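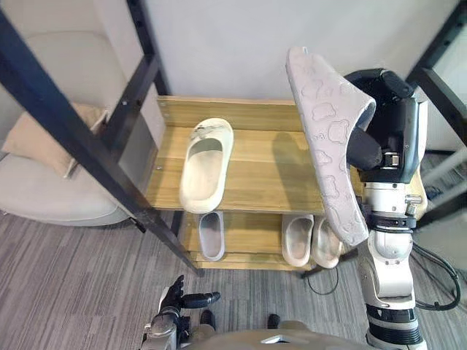
Shirley Pickering thinks I was too soft on the Zamano two-tier shoe rack when I mentioned it in December, and that anything you have to put together with the wrong end of a butter knife should lose a mark before it has held a single shoe. She wrote to say so at some length. I promised her a proper review, so we have all brought this on ourselves.

The butter knife was my fault. The Zamano comes with a small bent key which fits the bolts, and I put it somewhere safe within five minutes of opening the box. It is still safe. The screws want an ordinary screwdriver, and mine had been lent to Qusai Darwish, who regards lending as a slow form of giving.

Assembly took one evening. The instructions run to a folded sheet with eleven drawings and no words, and drawing seven shows a man smiling at a plank. I never worked out what he had done to the plank. I skipped him, went on to eight, and the rack stands perfectly level, so he may have just been pleased with it.

Now, the holding of shoes. There are two shelves, the top one with a low board along the back, and I had expected to find the board pointless. It's the best thing on it. Our old rack, a wire affair from Dullex, let everything slide off behind, and when we finally moved it we found a school plimsoll belonging to a child who now drives.

Slippers and slides sit on it very nicely. Trainers are fine. Walking boots are fine on top, but the bottom shelf is low to the floor and mud dropped under it stays there until you get down on your knees with a ruler and a damp cloth. Ankle boots go in sideways. Wellingtons don't go in at all, and live by the door as they always have, falling over.

I like the wood more than I meant to. It is a warm, pale colour, and you can see the screw heads, which bothers Tala Dabbas next door and doesn't bother me. She has the Grelilell one, with little wooden caps over every fixing, two of which her dog has eaten.

Size is the real complaint. The website says the rack is 600 mm wide. I make it 597, and yes, I did measure it twice, having been told by the family that this was no way to spend a birthday. The missing three millimetres have done me no harm whatever, and I still resent them.

Would I buy it again? Yes, for a hall where people mostly own flat shoes. For a household with wellies, look at something taller. Four stars. Shirley can have half of one back for the smiling man.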